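Cleaning a brushed stainless steel sink without scratching the grain

Brushed stainless steel is easy to keep in good order, but most of the damage done to it comes from cleaning. The finish is a set of very fine parallel lines. Scrubbing along them leaves no visible mark; scrubbing across them does. The method below suits undermount sinks set in stone or quartz, and takes less than 40 minutes including drying.

You will need a soft sponge, dish soap, baking soda, white vinegar, an old toothbrush and two dry cloths.

Before starting, lift out the strainer and clear the basin. Move food well back from the edge of the counter, as splashes of soapy water travel farther than expected.

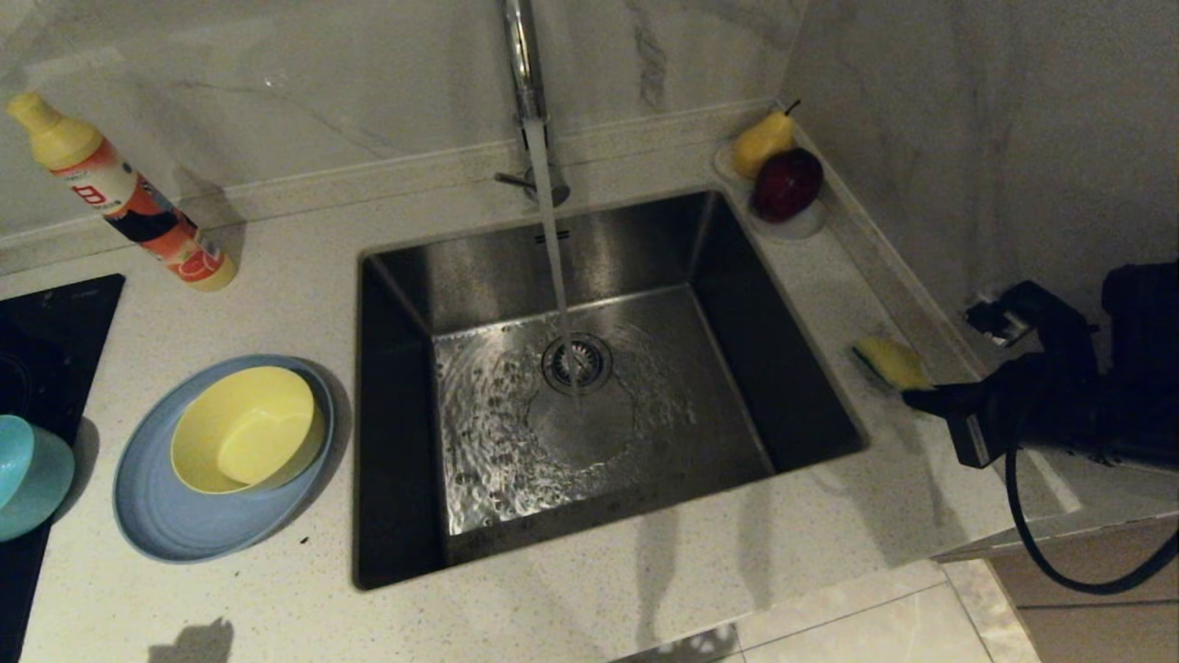 By Zdeňka Kolář
Kitchen care, updated 27 January 2020

Run the tap for a minute and let the stream reach the floor of the basin. Watch where the water goes. A shallow layer spread over a flat bottom is normal while the tap is on. If it is still there several minutes after shutting off, clear the drain first.

1. Find the grain. Tilt your head until the light catches the lines. On many sinks they run front to back on the floor and sideways on the walls, so check each surface.

2. Wash with dish soap and the yellow side of the sponge. Keep the green scouring side off the steel. It is fine for pots, but leaves a dull patch on a brushed finish.

3. Rinse, then sprinkle baking soda over the damp steel. Rub with the grain using light pressure. Use the toothbrush around the drain ring and in the corners.

4. Wipe a little vinegar over any white scale. Leave it two minutes and rinse thoroughly. Keep vinegar off marble — it will etch a polished backsplash quickly, and the mark cannot be wiped away.

5. Clean the underside of the counter lip, where an undermount sink meets the stone. Grime collects along the sealant. Do not pick at it with a knife.

6. Wash the faucet with soap and water only. Chrome plating does not need an abrasive.

7. Dry everything with the first cloth, then buff with the second.

Repeat weekly. In hard water areas, drying the basin each night will do more than any cleaner.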